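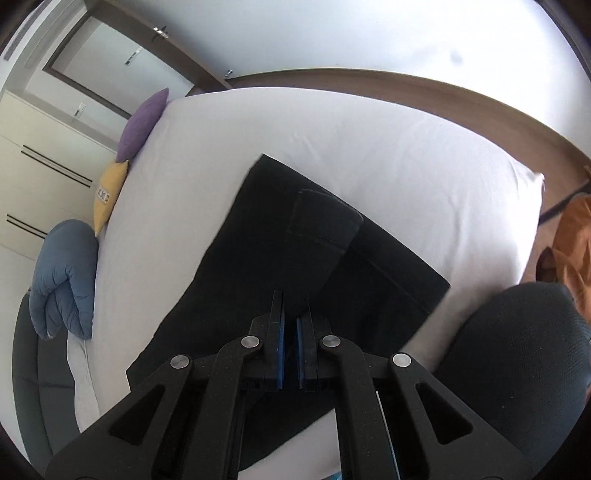 Plurutum: leadership votes in regional soccer associations

README and data card, updated in October
Maintainer: Dzintra Zariņš

What this is

Plurutum is a table of presidential and chair elections held by regional and district soccer associations. It has 81 rows, one per vote. The rows come from meeting minutes, congress programs and the results pages that associations put up and then tend to take down again after a site redesign.

Read the section on known problems before you compute anything. I have seen two student papers and one podcast use an early copy of this table to say that soccer bodies are becoming more democratic. The table can't show that. I doubt any table built from what associations choose to publish could.

Files

votes.csv: the main table
bodies.csv: one row per association, with the name it used at the time of the vote
sources.txt: where each row came from, including page numbers for scanned minutes
changes.txt: corrections, newest first

Columns in votes.csv

vote_id: a running number with no meaning
body_id: matches bodies.csv
season: the season in which the meeting was held, written as the association wrote it
post: president, chair or acting chair
candidates_named: how many names were on the agenda sent to members
candidates_final: how many were left when the vote was called
method: paper, electronic, show of hands, acclamation, unknown
votes_for_winner: blank when there was no count
eligible: members entitled to vote, according to the body itself
incumbent: yes, no, unclear
note: free text, often the most useful column

The method column

Acclamation is the value people ask about. I enter it when the minutes say the winner was confirmed by applause or "by general consent," or when they say the vote was unanimous but give no number. The last of these is a judgment call. Some secretaries write "unanimous" after a real count with every hand up, and some write it because the room clapped. If the minutes don't give a figure, I don't assume there was one.

Please don't recode acclamation as 100 percent support. Applause in a room where only one name is on the paper tells you that there was one name on the paper. The Bular district association has confirmed its chair this way at every meeting I have minutes for, and its annual report describes each of these as a "strong mandate." Maybe so. The column says acclamation.
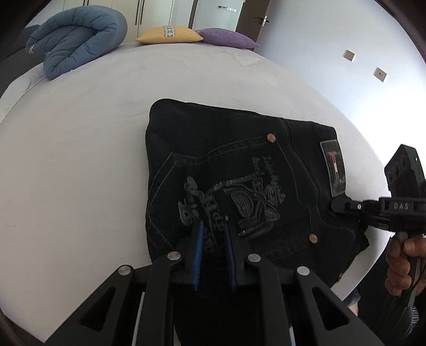
Folded black jeans on an off-white sheet, back pocket facing up.

Known problems

Candidates who withdraw. The gap between candidates_named and candidates_final looks like a measure of pressure behind the scenes. It might be. It might also be people who were nominated by a friend and never wanted the job. Minutes almost never say which, and I have left the guessing to you.

The Paju rows. Paju changed its statutes partway through the period and gave weighted votes to its larger clubs. The eligible column before the change counts clubs, and afterward it counts votes. These are flagged in the note. Leave them out of any turnout figure.

The Bunness rows. Bunness claims 400 eligible members in each of its elections, without variation. Clubs fold and merge all the time, so I don't believe the number. It stays in because it is what the association published, and because replacing it with my own estimate would be worse.

Missing bodies. An association that never publishes minutes isn't in here at all. I would expect those to be the less open ones, so the table probably flatters the field as a whole. How much, I can't say.

Discipline cases. An earlier version had a column marking whether any board member had been suspended during the president's term. I dropped it. Four bodies reported such cases, and it was plain from press coverage that others had them and kept quiet. A column that punishes the ones that report is not a measure of misconduct. I also got tired of reading campaign statements in which a president took credit for "cleaning up" a board that he had appointed himself — the old column would have backed up the claim in at least one case.

How rows are checked

I enter every row from the source and check it against the source again after a gap of a few weeks. No second person codes the data. That is a real weakness, and calling the process "verified" would be generous. If you want to recode a batch independently, write to me and I will send the scans.

Use

Free to use and copy with credit. If you publish a chart, state which version of the table you used and what you did with the blank cells in votes_for_winner. Dropping them removes nearly every acclamation, and with it most of the one-candidate votes.

Corrections

Send the vote_id, the column and a source I can look at. "Everyone knows the vote was closer than that" is not a source, though I do get that one — usually from whoever lost. Letters from press offices asking for a friendlier word than acclamation will be filed.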